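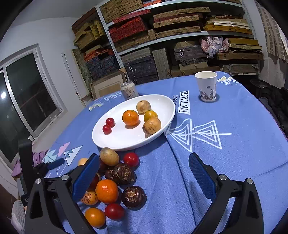 *Fruit on an oval plate, with a drink can and a paper cup.*

# Preparing a First Shipment of Fresh Fruit for Export

This guide is for growers and packing houses sending fresh fruit abroad for the first time. It covers the steps between choosing a market and handing the consignment to the carrier. Last revised 17/10/2023.

## 1. Confirm that the market is open

Check that your fruit is admitted by the importing country before signing a sales contract. Approval is given fruit by fruit, and sometimes region by region. Ask your national plant protection office for the current entry conditions in writing, and keep the reply with the contract.

## 2. Register the orchard and the packing house

Both sites normally need a code. Apply at least one full season ahead. The application should include:

- a map of the plots, with boundaries marked
- the spray record for the current season
- the name of the person responsible for pest monitoring
- a floor plan of the packing house showing separate areas for incoming and packed fruit

Growers in the Pollosau district who intend to ship in December should have their codes in hand before harvest begins.

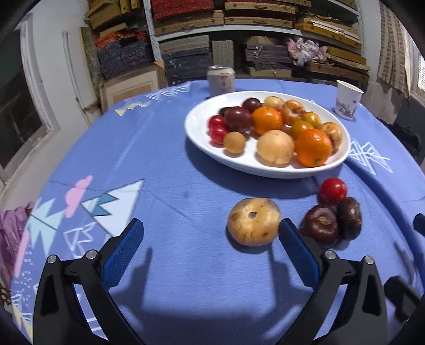
Lahcen Radwan asks whether a cooperative may register all of its members under one code. It may do so only where the importing country accepts group registration, and each plot must still be listed separately. If one plot fails inspection, the whole group can be suspended, so smaller groups are often the safer choice.

## 3. Grade and pack

Remove any fruit with broken skin, soft spots or signs of insects. Leaves and soil must also be removed. Use new cartons only, and print the following on the short side of each one:

1. orchard code
2. packing house code
3. lot number
4. date of packing

Write lot numbers in full and without spaces. In the Jedasach system, for example, carton 243 of lot 10 is entered as 10-243.

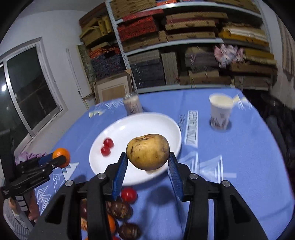 Packed cartons should go directly into a closed, screened room. Do not store them beside fruit for the domestic market, even overnight - an inspector who finds the two together may reject the lot.

## 4. Book the inspection

Request the inspection once the packing date is fixed. Have the packing list, the contract and both registration codes ready. The inspector selects the sample cartons; staff should not offer them.

The plant health certificate is issued after the lot passes. Compare every figure on it with the packing list before the truck leaves. A list showing 274 cartons and a certificate showing another number will hold the shipment at the port of entry.

## 5. Keep the records

File copies of all documents by lot number, together with the temperature log from the container. Exporters using the Tveit form should attach the log to page two and sign both sheets.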